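Outdoor rover camera: stick with the cheap rolling shutter one or pay for global shutter?
Posted in Small Robots & Automation, 23 Mar 2021

pudbridge_rover

Hi all, long question, sorry in advance. I'm building a four-wheeled sidewalk-and-street rover (knee high, goes at a fast walk) and I'm stuck on the camera. It's got a Pakzad board running the show and I have two cameras to try on it. One is the little rolling shutter module that came in the kit. The other is a Droltitz global shutter one I borrowed from work for the month of March, and if I want my own it's $380, so I'd really like to be sure before I spend that.

All the rover has to do right now is find the edges of the road and stay off the grass. No sign reading, no faces, nothing fancy. I run it on quiet back streets around Pudbridge and they all have big old trees over them, so it's shade, sun, shade, sun the whole way. Auto exposure on the kit camera goes nuts. It takes forever to settle and by then I'm in the next patch. The Droltitz settles faster but the picture is softer than I expected for the money – I did play with the focus ring and got it a bit better, then I think the vibration walked it back out again.

So is global shutter worth it for this, or am I fixing the wrong thing? Also open to hearing I bought the wrong controller, I've heard that one before.

gurna_tinkerer

I went through this exact thing last year with a Gurna controller and a different chassis, so take it with a pinch of salt, but I'd say your shutter type is way down the list. At walking speed you won't see much rolling shutter skew unless the mount is really shaking. If straight things like poles and trunks come out wobbly, like jelly, that's your skew. If everything's just soft all over, it's focus, or motion blur from too long an exposure, or a dirty lens. A global shutter won't save you from any of those! It still blurs if the exposure is long.

What I'd do, in this order:

Put a dab of nail polish or threadlocker on the focus ring once it's where you want it. Mine crept on every single run until I did this.

Turn auto exposure off for one run and lock it. I set mine for the sunny parts at 1/1000 and let the shade go dark, then pushed the gain up until I could still find the curb. The picture gets grainy but the edges stay put, and grain bothers an edge finder a lot less than smear does.

If your driver lets you pick a metering area, use only the bottom half of the picture. The bright bit of sky between the trees drags everything down otherwise. I lost weeks to that one.

Then put the kit camera back on with the same settings and run the same street. I bet you'll have a hard time telling them apart, and you keep your $380.

pudbridge_rover

Oh wow, thank you, this is super helpful. I hadn't thought of the metering area at all, it's been averaging the whole picture this entire time. I'm embarrassed.

This is the kind of street I mean, by the way.

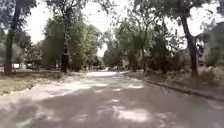
The side with a curb I can usually pick up okay. It's where the grass just sort of slopes down to the asphalt that it gets confused, and it really loves to decide that the edge of a sun patch is the edge of the road. Last night I logged 1000 pictures on one street and went through the first 100 by hand (never again), and nearly all the bad ones were the sun patch thing. So maybe part of this is my software and I've been blaming the glass.

Going to try the locked exposure first and then the nail polish. Does color matter, lol. I'll run both cameras on the same stretch and post what I get.

solder_and_regret

Just buy the better camera, you'll want it eventually. I have the Droltitz on my arm at home and it's great.

gurna_tinkerer

An arm on a bench under a shop light is a pretty different job though! For the sun patches, try working in a color space where you can throw out brightness, or at least turn it way down. Dry grass and asphalt are different colors even in shade, and a sun patch on asphalt is still gray. It's a few lines to change on the Pakzad if you're using their stock lane code. Watch out where the sun blows out to pure white though, there's no color left in there to work with, so get the exposure sorted before you touch it.

Any color nail polish is fine. Mine's purple.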